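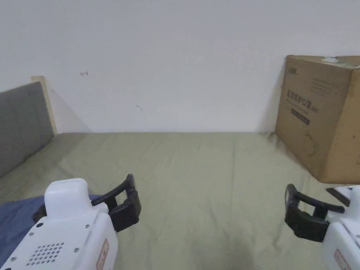

# Clundlow Padded Bed and Benunano Fitted Sheet – Review After Four Months

I bought the Clundlow bed in January to replace a metal one that squeaked. It was $381 with the gray headboard. The fitted sheet was a separate order from Benunano, in a color they call Sage. I've used both every night, and I'm reviewing them together as I chose one to go with the other.

## Putting the bed together

The bed came in two boxes. The instructions are mostly drawings, and step 6 shows the side rail facing the wrong way. I put it on like the drawing, found that the bolt holes didn't line up, and had to take it off again. After that it went fine. All the bolts were there. The Allen key in the bag is soft and started to round off, so use your own if you have one.

It took me one evening, working alone. The headboard is the heavy part, and a second person would help when you stand it up to bolt it on.

## The headboard

The headboard is gray fabric over padding, divided into panels by stitched seams. The padding is firm. I read in bed for an hour or so most nights and I still put a pillow behind me, but it beats leaning on the wall. Four months in, the panels haven't sagged.

Dust collects in the seams. The brush attachment on a vacuum gets it out. I spilled coffee on the fabric once and got most of it off with dish soap and a damp cloth. There is a faint ring if you know where to look.

My bed is pushed up against the wall along one side. The mattress fits close to the wall with only a thin line between them, and nothing bigger than a sock has gone down there so far. The bad part is making the bed, as you have to pull the whole thing out to get the far corners on. It slides easily on a wood floor. I haven't tried it on carpet.

## The sheet

Sage is a good name for it. It's a gray-green that looks more gray at night under a lamp and greener in the morning. Against a gray headboard and a white wall it looks calm, maybe a little dull. It goes well with navy and with lighter blues.

The elastic runs all the way around and the corners are deep. My mattress is 10 inches thick and there is fabric to spare, so I'd expect it to work on something thicker. On a thin mattress I think it would bunch up underneath.

It does wrinkle. You get soft creases across the middle even after you pull it tight. They don't bother me, but if you want a hotel look, buy something else. It was stiff for the first two washes and fine after that. I saw a little pilling near the foot in March, and it hasn't spread.

Before this I had a Hendricks sheet, which was smoother but came off one corner every few nights. The Benunano one has stayed on. 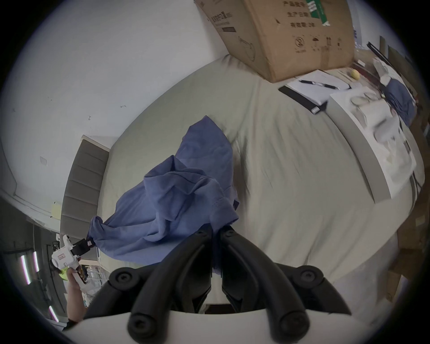 **Do you need to iron the sheet?**

I never have. Taking it out of the dryer while it's still slightly damp and putting it straight on the bed gets rid of the worst creases.

## Would I buy them again?

The sheet, yes, and I've already ordered a second one in the same color. The bed, probably – the price was fair and it doesn't squeak. I'd want to see the drawing in step 6 fixed, and a better Allen key in the bag.

Bed: 4 out of 5
Sheet: 4 out of 5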